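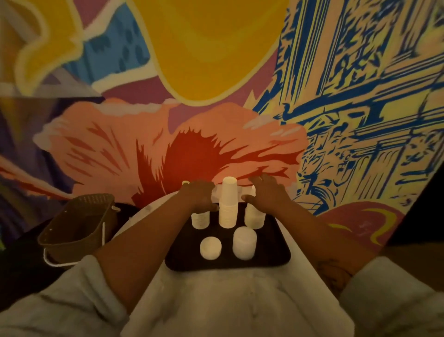 Reading time: 2 minutes (346 words)

Section 4. Recording a cup handling task

Applies to the Clarnari head-mounted capture kit, firmware 1720 and later.

This section sets out the procedure for recording a manual stacking task with disposable cups. The recordings are used to prepare the Varura arm for counter duties. Operators should complete Section 3 (Fitting and levelling the headset) before proceeding.

4.1 Preparing the work surface

1. Place the tray flat in front of the operator, with both far corners within comfortable reach. A black tray with a raised rim gives good contrast with white cups.

2. Set paper cups on the tray in nested stacks of differing heights. Place the tallest stack at the centre of the back row and the lower stacks in front.

3. Keep any basket or storage container to the left of the tray. It may remain in view, provided it does not overlap the stacks.

4. Roll sleeves back from the wrists and secure them. Tattoos need not be covered.

Note: A coloured or patterned wall behind the tray is acceptable. Patterned tray liners are not, and must be removed.

4.2 Starting a recording

1. Press and hold the side key for 2 seconds. The indicator changes from amber to green.

2. Lower the chin until the whole tray appears in the preview, together with both hands and the top of the tallest stack.

3. Bring both hands forward over the tray with the fingers apart. Hold this position until the tone sounds.

4. Carry out the task at an ordinary working pace. Move one stack at a time, and use the second hand to steady its neighbours where required.

5. Return both hands to the near rim of the tray and press the side key once.

CAUTION: Do not adjust the headset while the indicator is green. Movement of the mount invalidates the calibration, and the recording must be discarded.

Note: Dim, warm lighting is supported. If code 1871 is displayed, the light level is too low for hand tracking - add a lamp to one side of the operator and repeat from step 1.

4.3 Checking and transfer

1. Review the recording on the Sýkora tablet. Confirm that the fingertips are not hidden behind the stacks for long periods.

2. Label the recording with the task name and the operator's code. Do not enter personal names.

3. Dock the headset and select Transfer. Do not remove it until the tablet displays Complete.

Recordings that fail transfer twice should be referred to the Limbridge service centre, quoting the serial number printed inside the headband. Cups that have been used for recording must not be returned to food service.

Continue to Section 5, Recording with lids and sleeves.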